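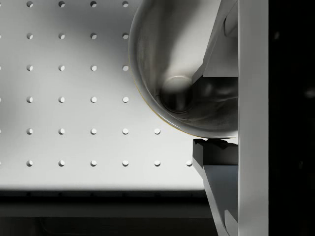
My father-in-law has given me his drill. I should explain that this is a transfer of power on the order of a coronation, and that it took place in a driveway in May with the trunk open and the engine running, so that he could leave before I asked how it worked.

The drill is a Drillix. It is older than my marriage and in better condition. It came in a steel case with a latch that has to be hit with the heel of your hand, along with a coffee can of bits, none of which are marked, and a piece of advice: "Measure it, then go have lunch, then measure it." He didn't say what came after that. I assume dinner.

I have lived in houses for most of my adult life without putting anything on a wall that mattered. Pictures, yes, the light kind, on the sort of nail you push in with a thumb. Everything else has leaned. We have a mirror that has leaned for so long that guests think it's a style. The bookcase leans, against advice. When we moved here the previous owners left us a set of shelf brackets in a bag, like a dare, and they have been in the drawer under the oven ever since, next to the pizza stone.

So the plan was one shelf. It was going to go in the hallway over the radiator and hold keys, mail, and the bowl my wife brought back from her sister's wedding, which at the moment lives on top of the refrigerator where it collects whatever refrigerators give off.

I went to Colombo for the wall anchors. Colombo is the hardware store by the overpass, the one with the parrot on the sign, and I go there instead of the big place because at the big place I can be lost for an hour in total privacy and at Colombo somebody will come and watch. The man who came and watched was Gianni Caruso, who I have known slightly since our kids were in the same swim class. He asked me what the wall was made of.

I said it was a wall.

He waited. I said it was painted. He asked if it sounded hollow when I knocked, and I had to admit we'd never been on those terms. He sent me home to knock on it. I want to be clear that he had every kind of anchor in the building right there behind him and could have sold me any of them, and he sent me home with nothing, which I respected by the time I got to the second traffic light.

It is a strange thing to knock on your own wall and listen. You start in the place where the shelf is going and then you drift. I did the hallway, then the stairs, and then for no reason the back of the linen closet. My daughter came out of her room and asked who I was looking for. The wall is hollow, then it isn't, then it's hollow again, and there's one stretch by the thermostat that makes a noise I can only call damp. I've decided that's a matter for a different year.

Back to Colombo. I reported my findings. Gianni sold me a packet of plastic anchors made by Wisa, who print their directions in six languages and a drawing, and I can tell you the drawing is the hardest of the seven to read. A hand with no arm pushes a cone into a line. Then there is an arrow. Then the hand is gone and there's a second arrow, pointing back.

I measured. I had lunch. I measured again and got a different number, which I had not been warned about. The first time it was 143 centimeters from the floor (I'd picked up the wrong side of the tape and then got stubborn) and the second time it was less than that by the width of a finger. The floor in our hallway slopes. I have walked on it for years carrying soup and never noticed, and now I can't stop feeling it. I think I lean a little going to the bathroom.

My wife suggested I hold the shelf up and she'd stand back and say when. This is the method by which, I believe, most of the world was built. She said when. I made the pencil marks, and I drilled.

I'd like to say a word for the first hole. It was a very good hole. It went in straight, it made a small cone of white dust on the radiator, and the anchor slid into it with a kind of sigh. I called my daughter out to see it. She looked at it for a respectful length of time and went back in.

The second hole hit something. I don't know what. Gianni thinks a stud, my father-in-law (by phone) thinks a nail in a stud, and a forum I found at one in the morning thinks I should leave the house. The bit went in as far as a fingernail and began to sing. I moved over a little and tried again and got a fine hole, except that it now had a shallow one next to it, like a dimple. So I moved the first one to match. Then I had to move it again, on account of the floor.

The shelf covers 2 of them. The rest are going to be covered by the mail, if people would only write to us more.

I used Zovar filler on the worst one, the kind that goes on pink and dries white so you know when it's ready to sand. It has been pink for 3 days. I check it on my way past with the laundry and so does everyone else, and there's now a thumbprint in it that I'm fairly sure is my wife's.

The shelf is up, though. It holds the keys and it holds the bowl. It's level according to the level and crooked according to the floor, and we've agreed as a household to side with the level. My father-in-law is coming for lunch at the end of the month, and he'll want to see it, and he'll put his hand on it and press down, the way he does with everything, including the dog. I've asked my wife to stand in front of it. She says she'll stand in front of the pink part.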